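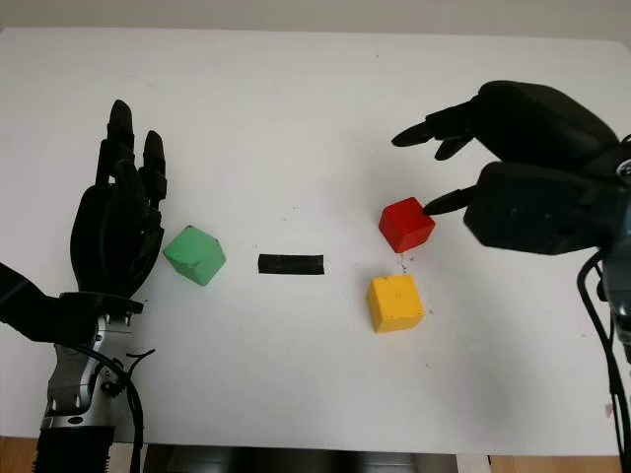 Green, red and yellow cubes on the white table, with the strip of black tape.

Painted wooden cubes leaving marks on a white tabletop

Posted in Home & Craft Help by Yasmine Bensaid

I have three small wooden cubes, one green, one red and one yellow, that get used on a white table for sorting and stacking practice. The table has a short strip of black tape stuck to it as the "put it here" spot. The cubes get slid across the surface a lot, and now there are grayish marks on the white, mostly on the right side where the yellow one usually ends up. Some of them look like pencil and some look like scuffs. I wiped with a damp paper towel and it did very little.

I would like to know three things. What should I clean the table with that won't take the shine down in patches? It is a matte surface to begin with. Can I do anything to the cubes so they stop marking? And the yellow one has a few small dents on top, so is it worth filling those or should I leave it?

I don't know what the tabletop is made of. It came with the room. The cubes are from a Varnness starter box I bought secondhand, no paperwork. 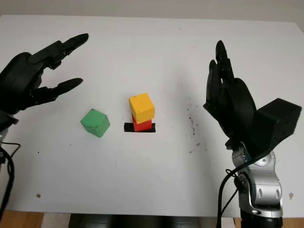 I should add that I need to keep the tape where it is, or at least be able to put a new piece back in the same place. It is the middle of the work area and everything else gets set out from it.

Posted by lakasdale_joe

Magic eraser. Works on everything. I have a white desk and do it every December when I clear out the office.

Posted by Rundar Woodshop

I would not start with a melamine sponge on a matte top. It is a very fine abrasive and on matte surfaces it can leave a polished patch that you see every time the light comes in from the side. Try these in order and stop when one works.

Start with a white vinyl eraser, the kind for drawing. Rub lightly in one direction and brush off the crumbs. If the marks are graphite they should come up with this alone.

Next, one drop of dish soap in a bowl of warm water, on a microfiber cloth. Go over the area, then again with plain water, then dry it.

If there is still a mark, put a little rubbing alcohol on a cotton pad. Test it under the edge of the table first and give it 40 seconds. If color or finish comes off on the pad, don't use it. Keep it away from the tape too, as it will soften the adhesive.

For the cubes, check the bottom faces. Wipe each one on a sheet of white paper with some pressure. If you get color on the paper, the paint is rubbing off. If you get gray, it is dirt picked up from the table and you only need to clean them. Wipe them with a barely damp cloth and don't soak them.

If it is the paint, lay a sheet of 900 grit paper flat and draw each face over it two or three times, just enough to take the roughness off. Then two thin coats of clear water-based varnish. I leave mine 7 days before they go back into use, even though they feel dry the same evening. Varnished cubes that go back too early will stick to each other when stacked.

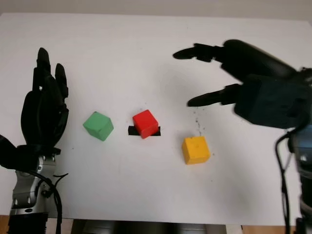
Leave the dents in the yellow one. Filler in a dent that small tends to pop out again the first time the cube gets dropped, and then you have loose bits and a paint job to redo. If there is a raised rim around a dent, sand the rim down and varnish over it with the rest.

On the tape, put two small pencil ticks at each end before you lift it, peel it back slowly and low to the table, and clean off the residue before the new piece goes down. Rub the ticks out afterward with the same eraser.

Posted by Đorđević

Agree with the post above about the eraser first. I would skip sanding unless the paper test shows color. My set is 11 years old, never been varnished, and all it gets is a wipe.

One thing to add: wipe the table before you put the cubes out as well as after. Grit under a cube will scratch a white top, and the scratches then fill with dirt and look like pencil. If you can feel a mark with your fingernail it is a scratch, and no cleaner will take it out.

Posted by Yasmine Bensaid

Thank you. I will do the paper test tonight and buy an eraser.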